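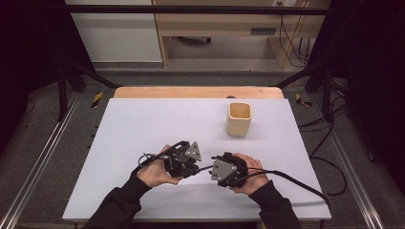

Drukus handheld grippers, paired kit: worth the price for bimanual work?

4 min read

aslik
Looking for input from anyone running the Drukus pair, tethered version. We have had a set on loan from Harnwood since the start of August and I have to say yes or no to purchase. Quote is $1,422 for the pair with cables and the calibration board. Single unit is $732, so the discount for two is small.

Task is tabletop pick and place plus handovers. Notes so far:

Jaw travel on ours measures 80 mm. Repeatability of the width reading is fine when the jaw closes at moderate speed. Close it fast and the logged value lags the real one.

The cables are the weak point. They leave the body at a bad angle for the right hand and pull on the wrist once they go over the table edge.

ertugrul_s
We bought two pairs. The lag is a firmware default. There is a smoothing filter on the width channel and it ships at the highest setting. Drop it to 2 and the lag goes away, with slightly more noise at rest.

aslik
Changed it. Better on fast closes. Noise at rest is visible in the plot but below anything I care about. Why would they ship it that way?

ozan.soylu
Because the demo plots look smoother.

I would send the set back. For that money the Ekinci units have an onboard battery and no tether at all. Cable drag changes how people move. You see it in the trajectories, the right hand stays closer to the body than it should.

ertugrul_s
Disagree. We tried the Ekinci pair for a month. Untethered means two clocks, and their sync drifted enough over a long session that handovers were useless without realignment. Drukus puts both hands on one hub. For single-hand work I would agree with you.

ozan.soylu
Which firmware? Drift was fixed in the spring release.

ertugrul_s
The one before that. I have not retested.

ozan.soylu
Then retest before telling people it is useless.

c_macapagal
On the drag: route the cables overhead. We hung ours from the crossbar on spring reels with enough slack to reach the far corner of the table. Operators stopped complaining about the wrist. Reels came from Itengate, any light-duty tool balancer would do. Check the pull force first, ours were too stiff until we backed the spring off.

aslik
Does the overhead run get in the way of a head camera?

c_macapagal
If the drop point is straight above the hands, yes. Move it outboard of the shoulders.

villads_h
One more item on the cost side. Finger pads wear and are only sold as a full set. Ask Harnwood for spares in the quote before you sign. Also check the plate screws after the first week, two of mine had backed out.

aslik
Screws are tight here, will ask about the pads. Leaning toward purchase with the reels added. Ozan, if you have a log from the newer Ekinci firmware I would like to see it first.

ozan.soylu
Will upload one tonight after 9.

We use cookies to keep you signed in and to measure traffic. Accept / Manage settings

Contact the moderators | Back to top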